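Colored light on a wood table – small tricks that make a big difference
Posted by Elango Devadiga, January 13, 2022

I love colored lamps. I put the first one up in the den for a birthday, meant to take it down the next morning, and it never came down! Since then I've fiddled with every corner of that room, and most of what I've learned has to do with the table and what's on it.

Start with a clean, dry surface. Strong pink or purple light coming in low will show every smear you missed under the ceiling light. I wipe with a barely damp cotton cloth, going with the grain, then go over it again with a dry one. Do the second wipe with the colored lamps already on – you'll see streaks you had no idea were there.

Pale wood is wonderful for this. It soaks up the color and the whole top seems to glow, and if the finish is smooth you get those long shiny streaks too. Dark wood stays moody and mostly swallows the light (nice in its own way, but you'll need a brighter lamp).
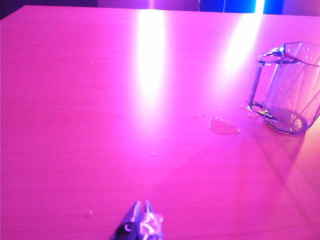
Pink light on pale wood, with a faceted glass mug off to the right.

Now for the fun part, glassware! Clear glass with flat, angled sides picks up thin lines of color along the edges, and it looks so much fancier than it costs. Plain round tumblers are fine, but try one faceted mug next to them and you'll be hunting through thrift stores by the weekend. I got 6 of mine for 12 dollars, all in one box.

To keep them sparkling, wash them in warm water with a little white vinegar in the rinse, and dry them right away with a lint-free towel. Push a corner of the towel into the angles at the bottom, where the water likes to sit. Skip the fabric softener when you wash those towels, it leaves a film.

If the glare bothers you when you sit down, don't turn the lamp off, just move it. Raise it, or aim it at the wall behind the table and let the color bounce back. A few inches can be enough. A matte runner down the middle helps as well, and it saves the finish from drips.

One more thing about cords: run them down the back of a table leg and hold them with soft hook-and-loop ties. Tape leaves a gummy line on wood, and I spent a good part of last March rubbing one off with olive oil.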